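4.2 Sorting with the Kusamia Starter Kit

The Kusamia kit is sold to labs that would like to collect manipulation data without first spending a semester building the thing that collects it. The brochure calls this "unboxing to first policy in an afternoon." We put the claim to the test with a reader's goodwill and a reviewer's calendar. The afternoon came to an end before the unboxing did, the controller having been packed under the foam that the instructions say to throw away.

Once running, the kit was set the sorting task that its own manual recommends. Toy groceries are placed within reach of the arm, each container has a paper label, and the operator tells the system in plain words what goes where. The labels are handwritten, as the manual asks. It offers the view that handwriting "adds natural variety," and ours added a good deal of it.

We ran the task under three configurations: the stock policy as shipped, the stock policy after fine-tuning on 50 of our own demonstrations, and the Corkau add-on, a paid upgrade that replaces the stock grasp planner. All three used the same table, the same wall and the same unhelpful office lighting. Figure 4 comes from the fine-tuned configuration.
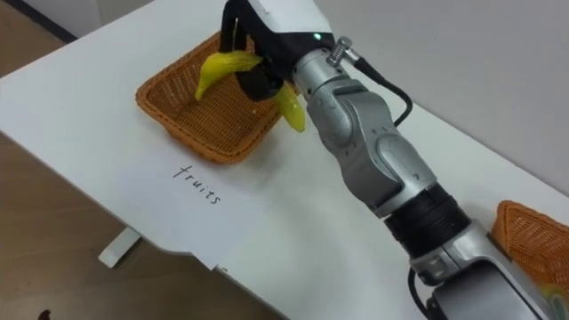

Krasniqi Lab Technical Reports
Section 4 of 7 | Posted 2026-10-29 | Correspondence through the lab office

Figure 4. Placement phase of the sorting task. The gripper holds the banana over the basket behind the "fruits" label; the lower tip is inside the rim and the fruit has not been released.

The banana deserves a paragraph, having used up more of our time than any other item. It looks soft, it is curved, and a grip near the middle leaves both ends free to go their own way. In the grasp shown in Figure 4 one end points down over the inside of the basket while the other hangs toward the right rim. The stock planner treats a held object as a short box centered between the fingers. For an orange this is a fair model. For a banana it is wishful thinking, and the release height it picks takes no account of whatever is sticking out at the sides.

We logged 2,136 placement attempts across the three configurations. Of these, 900 were made with the stock policy, which handled round items well and long ones with what we can only describe as optimism. Typical failures were of the rim-strike kind: one end of the item touched the basket wall during the descent, the force limit tripped, and the arm stopped where it was until someone pressed the reset key. The manual lists this as a safety feature. We agree that the basket was never in danger.

Fine-tuning helped more than we had expected and cost less. After the 50 demonstrations the policy began to lower long items with the hanging end first, a habit we had not knowingly taught it. Rim strikes still occurred, mostly when the basket had been set down at an angle to the table edge. We left the angles in on purpose. A kit meant for real rooms should put up with real basket placement.

The Corkau add-on was a mixed purchase. It estimates the full outline of the held item before moving and picks a release pose to suit, and it does this well. It also adds a pause before each placement, long enough for a new operator to assume that the system has crashed and to restart it. Seventeen attempts were lost in just this way and are counted as failures – the operators were ours, but the missing progress indicator was not.

Label reading gave us little to report. The system takes a label to belong to the container nearest to it, a rule that serves until two baskets are pushed close together. The vendor's support desk advised us to keep them apart. We note that the competing Plavetti kit avoids the question by printing a code on each bin, at the price of having to buy its bins.

All runs were made in August on firmware as delivered. An update appeared after our last session, with release notes that read in full "improved handling of elongated items." We have not tested it, and Section 5 should be read with that in mind.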